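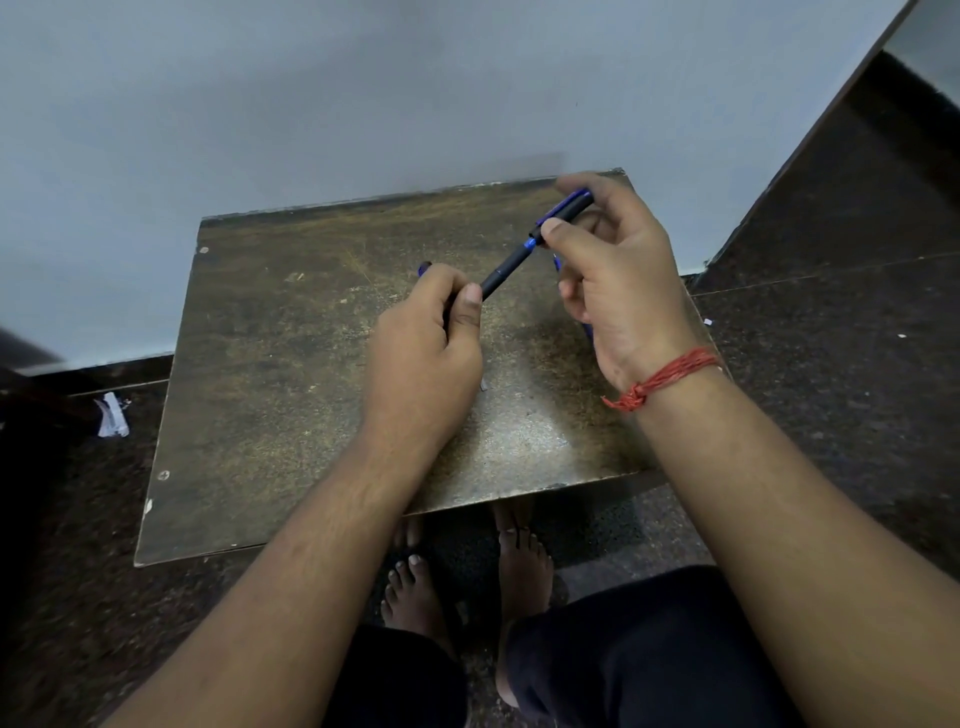 March, letting notes, Nirkuvach block. Went through the listing texts again before the flats go up, because the last set had three different floor areas for the same two-bed. Na-rae Oh measured flat 7 with the Nidex meter and got 58 square metres without the balcony. The old advert said 61, so whoever wrote it either added the balcony or measured to the outside of the wall. We use internal area only from now on, skirting to skirting, built-in cupboards included, balcony given on its own line. Floor finishes need the same care. A dark speckled floor against a pale wall gets written up as "granite" in one advert and "tiled" in the next, and tenants do ask. Put down what the inventory says, and if the inventory is silent write "hard floor" until someone has checked.

Draft text for flat 7, third go:

> Two-bedroom second-floor flat in the Nirkuvach building, let unfurnished. Living room to the front, separate kitchen with window, bathroom with shower over bath. Gas central heating. Permit parking on the street. Available from the end of the month.

Took out "deceptively spacious" and "sought-after". Na-rae wants "a short walk to the station" back in. I timed it at 11 minutes from the street door to the ticket barrier, walking normally, so we could just print the 11. Left as an open point.

**Template test**

Ran 34 old listings through the new template to see what falls out. 27 went in with no changes. The other seven failed on one of these:

- no deposit figure
- energy rating missing or out of date
- council tax band given as "TBC"
- price as "from", with no upper figure

The "from" ones are all Lilludmont, where the rent depends on the floor. The template only has one price box. For now I'm making a separate listing for each floor, which is tedious but means the portal shows the right rent. Asked whether we could have a range box. No reply yet.

Deposit should be worked out from the monthly rent and it isn't, it has to be typed. Two of the failures were just that. If the box is blank the template ought to stop you saving, and at the moment it saves happily and prints "Deposit: £".

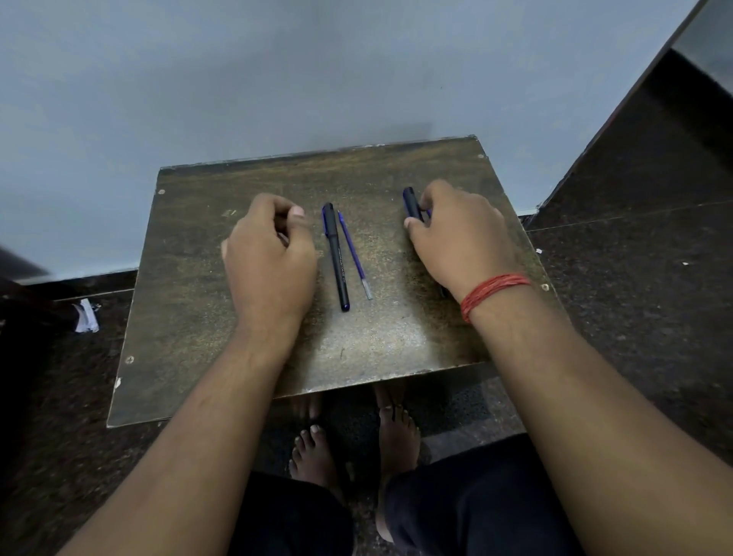
Energy ratings: the certificate for flat 7 is fine, the one for the flat below has run out. Booked the assessor for both that one and the top floor so we only pay one call-out. Do not list the flat below until the new certificate is in the folder. I have put a note on the key tag as well.

**Room order**

Tried two versions of the Lilludmont text on people in the office. Version A goes by room as you walk in from the front door. Version B starts with the living room and leaves the hall to the end. Everyone could draw a rough plan from A. With B they put the bathroom on the wrong side. Going with A, even though the first line is duller ("Hall with meter cupboard").

Measurements stay in metres with feet in brackets. Wang's spreadsheet converts them but rounds down each time, so a room of 3.98 m came out as 13 ft 0 in, when it should be 13 ft 1 in. Small, but on a narrow kitchen somebody will bring a fridge. Fixed the formula in my copy. Still need to fix it in the shared one.

**To do**

- [ ] Re-measure bedroom 2 in flat 7, door was blocked by boxes and we took it to the boxes
- [ ] Ask about the price range box again
- [ ] Shared spreadsheet, rounding
- [x] Key tags for the second floor
- [ ] Decide on "short walk" or the minutes
- [ ] Check inventory wording for floors in all the Lilludmont flats

Added 4.40 pm: bedroom 2 can be done tomorrow morning, boxes will be gone by then. Meter is back in the top drawer and needs a battery.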